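Search this site Enter keyword Go

Nonano Toy Library -- Laundry Room, Progress Report to the Etik Fund
Period ending November
Prepared by Jomar Abella; checked by Rostislav Beneš

1. Purpose of the grant

The grant pays for the cleaning of soft toys between loans. Before the work began, plush items went out to a commercial laundry in mixed sacks, and turnaround was too slow for the lending desk. The agreed change was to wash on site, in small loads, with each toy traceable to its loan record.

2. Work completed

The laundry room is in use. It has a concrete floor and white and pale yellow walls, and a front-loading washing machine stands against the wall at floor level. Water supply and drainage were signed off at the first inspection. Returned toys are brought to the machine in a plastic basket with perforated sides, set down directly in front of the door. Fabric tags are left on, as the desk uses them to match care instructions.
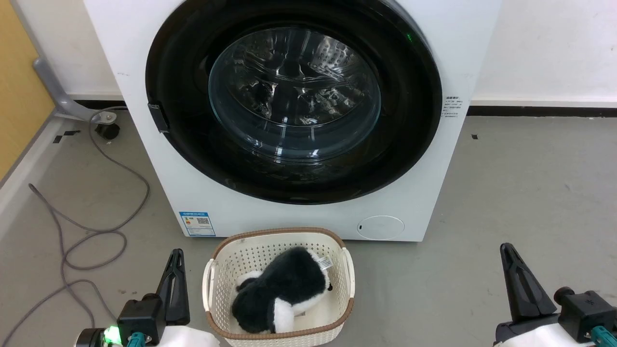 Sorting follows three groups: short pile, long pile, and items with sewn-in parts. Long pile goes in at the lowest spin setting. Anything with a battery pocket is cleaned by hand and is outside the scope of this report.

3. Output

Toys washed in the period: 914
Toys withdrawn after washing (split seams, lost filling): 52
Target for the full grant year: 2,000

Most withdrawals were older stock with earlier repairs. The mending group has taken the better ones back and the remainder have been written off. Output was lower in the opening weeks while the sorting rules were being settled -- the long pile group was at first washed with everything else, and drying times suffered.

4. Equipment and upkeep

The drum is checked by eye through the door glass before loading and again by hand after unloading. Small items such as buttons and ribbon had been left behind on several occasions. The filter, reached through the round cover low on the right of the front panel, is now cleared at the end of each working day. Lint from long pile toys is the main cause of slow draining.

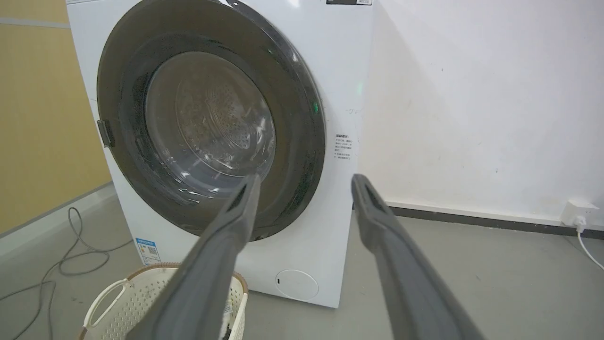
Drying remains the limiting step. Two racks hold one day's washing with no margin, and large toys need a second day. Nicholas Joinery has quoted 300 for a wall rack with folding arms, fitted. We ask that this be met from the contingency line. No other change to the budget is requested.

5. Next period

-- Fit the wall rack, if approved
-- Print the sorting rules on a single card for the room
-- Trial a gentler detergent from Gurevico on short pile items only
-- Report withdrawals by age of stock

Related items
Soft toy sorting rules, second issue
Etik Fund: conditions of award
Mending group notes, November
Lending desk opening hours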